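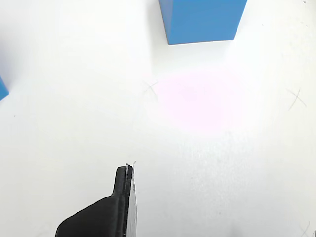

Remo Marti asked whether the hymn numbers follow the old book or the new one, and could I please say so at the top this time. Fair enough! They follow the old one, all the way through.

So, hello, and welcome to Tuvirora. It's my collection of service sheets from small country churches, typed up so that people can search them by hymn, psalm or season. I started one December with a carrier bag of carol service leaflets and rather got carried away (my spare room would agree). There are 165 services in it now and 3,000 lines of text, one line for each hymn, reading or prayer.
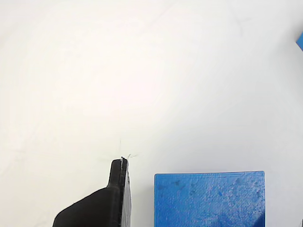 Tuvirora, service sheets and hymn lists

Each line gives the church, the season, the kind of service and the item as printed. I've kept the spelling as it was, even when a psalm has plainly got the wrong number – those have a query in the notes column. Wenjie Fan checked the evensong sheets and Gunārs Jaunzems did Lent, which was a slog, so thank you both. 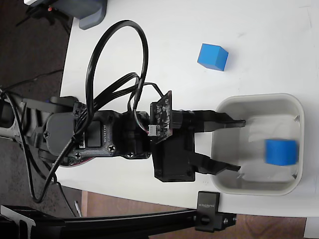

Can I use the lists in our parish magazine?
Please do, and a line saying where you found them would be lovely. The prayers written by local people are a bit different, so ask the church first.

Names of the sick and the bereaved have been taken out everywhere. If I've missed one, tell me and it'll go the same evening. 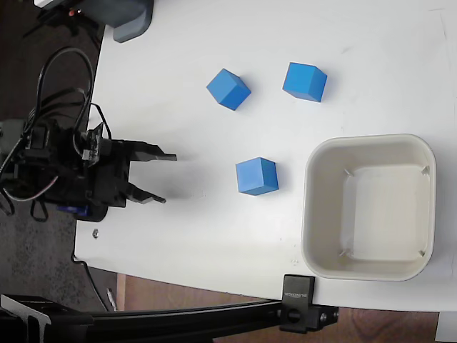
KNOWN GAPS

Harvest is thin, with 3 services, and weddings aren't in at all yet. Timothée Lebrun has promised me a box of sheets from Nistum, mostly Easter, and I'll add them as I get through the typing. Chants are listed by composer only where the sheet gives one.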